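Wanted: people who will wear my foundation and complain about it 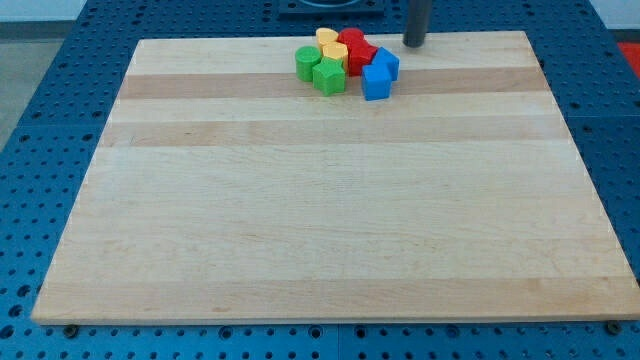

Small colored blocks on a striped wooden board.

3 min read
66 shares · 2 comments

Hi, I'm Nadine Karaki, and I run the tester program at Cedgate. We make foundation, concealer and one very stubborn brow gel that I'm still not allowed to talk about. I'm putting together a new group of home testers for June and I'd love for you to be in it, especially if you've ever gotten to lunchtime, looked in a restroom mirror and wondered where your face went.

The product is a liquid foundation, medium coverage, with a finish I'd call satin (Bilal Salameh in our lab calls it "skin with the lights on," and he's been told to stop). We have a full shade range, but the deeper olive and neutral shades are where I most need opinions. Our last group leaned heavily toward fair and pink undertones and the feedback was pretty lopsided.

So what would you be doing? You'd wear it for two weeks, on at least ten of those days, for six hours or more each time. Use your own primer, your own brush or sponge, your own powder if you like powder. Please don't start a new moisturizer or a new retinol halfway through, I beg you. Every evening you fill in a short form on your phone. It has sliders for things like dryness and transfer, and then a big empty box, and the big empty box is what I read first. Go on and on in there! Someone once wrote me four paragraphs about her glasses leaving dents on her nose and we changed the formula over it.

I'm looking for people who:

- are 18 or older and live in the US
- wear foundation or tinted moisturizer at least three days a week
- have any skin type, but oily and combination folks, please raise your hands
- aren't allergic to fragrance-free silicone formulas (I'll send the full ingredient list before you say yes)
- don't work for a cosmetics company, and don't live with somebody who does

If you're pregnant, nursing or being treated by a dermatologist right now, I can't put you in this one. Write to me anyway and I'll keep your name for the brushes and tools group later in the year.

You don't need to be good at makeup. You don't need followers either, and we'd prefer you not post about it until the testing is over. There's a one-page agreement that says so.

As for pay, it's a flat $66, sent once your last form is in, plus a full-size bottle in your shade when we launch. If your skin gets unhappy you stop right away, tell me, and you still get paid.

To apply, send an email to the tester desk with "Foundation group" and the number 1623 in the subject line. Tell me your skin type, what you wear now, what shade you are in it, and the one thing that bugs you most about it. A bare-faced photo by a window helps a lot with shade matching — no filter, no ring light. Suha Nassar does the matching and she'll write back if she's torn between two.

I answer everybody, but I'm slow in the mornings. After 2 p.m. is your best bet.

— Nadine

2 comments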